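Skellach Opens Orders for Riltham, a Simulated Kitchen Counter for Two-Armed Robots

New package gives robot developers a ready-made set of food handling tasks to train and test on before any hardware is switched on

Skellach today opened orders for Riltham, a simulation package for companies and labs that are teaching two-armed robots to handle food and dishes. The package includes scenes, tasks, scoring tools and recorded demonstrations, and it runs on a customer's own computers.

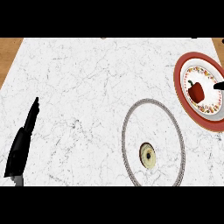
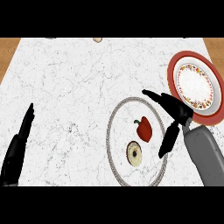 Rendered views from Riltham: a red bell pepper, a round slice and two plates on the marble countertop.

Riltham is meant for teams that have a robot policy to train and no wish to spend months building scenes for it. Each task places two arms with grippers at a counter and gives them a short job, such as moving one item of food from one plate to another. The customer's software controls the arms, and the package records what happened and whether the goal was met.

The first release has 11 task families. They cover picking up single items, moving food between plates, clearing a counter, and passing an object from one arm to the other. Within each family, Riltham can change the dishes, the food, the starting positions, the lighting and the surface. Plate styles range from plain to heavily patterned, and a marble counter is among the surfaces supplied. Skellach chose veined and patterned materials on purpose, as they give vision systems more to sort out than a flat gray table does.

The package ships with 3,741 recorded demonstrations. Each one holds the camera views, joint positions, gripper commands and a written instruction in plain English. Operators at Skellach recorded them by driving the simulated arms with a pair of hand controllers. A further 1,369 starting layouts are held back for testing and come with no demonstration, so that customers can check a trained policy on arrangements it has not been shown.

Scoring works at two levels. A task is marked complete or not complete, and the log also gives the time at which each step was reached. A policy that picks up the right item and then drops it short of the plate will show up differently from one that never closes on the item at all. Contacts between the two arms are logged separately. Results can be exported as plain tables or replayed as video.

Riltham uses Dorkia, the physics engine Skellach has sold as a separate product for the past 7 years. Existing Dorkia customers can load the Riltham scenes into their current setup without changing their license. New customers receive a copy of Dorkia that runs Riltham content only, and can move to the full engine later.

Customers can bring in their own arm and gripper models. A converter handles the common robot description formats, and Skellach will convert other models for a fixed fee. Custom objects are also supported, although soft items are limited in this version. Sliced produce is treated as rigid. Cloth, dough and liquids are not included, and Skellach has not set a date for adding them.

Before release, the package was used by Khunthong, a maker of meal assembly equipment, which ran it over the spring on its own two-armed station design. Khunthong asked for three changes that are now part of the product: a way to start an episode from any saved moment, a setting that shifts the cameras slightly between episodes, and written instructions that refer to an item by its place on the counter as well as by its name. Khunthong will continue to use Riltham for planning work on its next station.

Skellach advises customers to treat simulated scores as a guide – they are useful for comparing one version of a policy with another, and they do not replace trials on a real robot. The manual has a chapter on setting up matching tests on a physical counter, with a list of plate sizes and camera heights to use.

Availability and pricing

Riltham can be ordered now, with first deliveries in August. It is sold as a yearly license per site, with no limit on the number of users at that site. University groups can apply for a reduced rate, which covers teaching and published research. A trial version with one task family and a small set of demonstrations is available on request and runs for a month.

Licenses include email support and all updates released during the year. Training sessions are sold separately and can be held online or at the customer's site.

About Skellach

Skellach develops simulation software for robotics companies, research labs and equipment makers. Its products are Dorkia, a physics engine for robot arms and grippers, and Riltham, a package of food handling tasks. Requests for trial copies, price lists and press materials can be sent to the Skellach sales office.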